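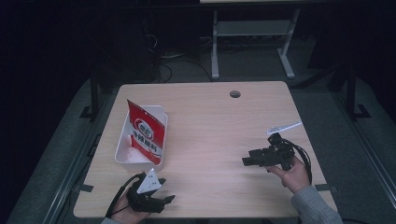
Well, we've made it to the halfway point of the Kondley lunch club grant, and I'm pleased to say we still have most of our hair. You asked me to write this one as it comes, so I will! The big change since my last report is that we now cook from four cuisines over the month instead of doing shepherd's pie on a loop. I've started buying more from the Chinese supermarket in Dunmore, hence things like the red packet in the white plastic bin, and the regulars have taken to the new flavours far faster than I expected (one gentleman has asked for seconds of everything bar the tofu).

Numbers first, as I know you need them. We served 948 lunches between April and the end of September. Our target for the whole year was set lower than I'd have liked, so I'm hoping we can talk about raising it when we meet. The room at Sorgate Hall seats 20 comfortably and we fill it most sittings. When we can't fit people in, they get a hot meal in a tub to take home.

Spending is on track apart from gas, which has gone up again. I've moved a bit across from the minibus line to cover it, as the Clodar run is shorter than we planned for. I hope that's all right. The receipts are in the usual folder, and yes, I have finally put them in order.
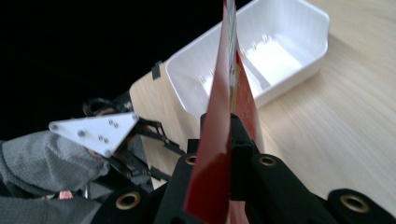 The other thing I wanted to tell you about is the waiting list. Two villages we never advertised in have started ringing up, all by word of mouth, and it's lovely but it does put us in a spot. I'd like to try a second sitting from January, at half past one, and see whether the kitchen can cope. The oven is the weak point. It heats well on the left and sulks on the right, so every tray has to be turned halfway through.

What hasn't worked is the recipe swap. I thought people would bring in their own favourites and we'd make a little book. So far I have three versions of bread pudding and a note about marrow. I'll keep at it over the winter, but I'd sooner put the printing money towards the oven if you're happy with that. Could you let me know before I order anything?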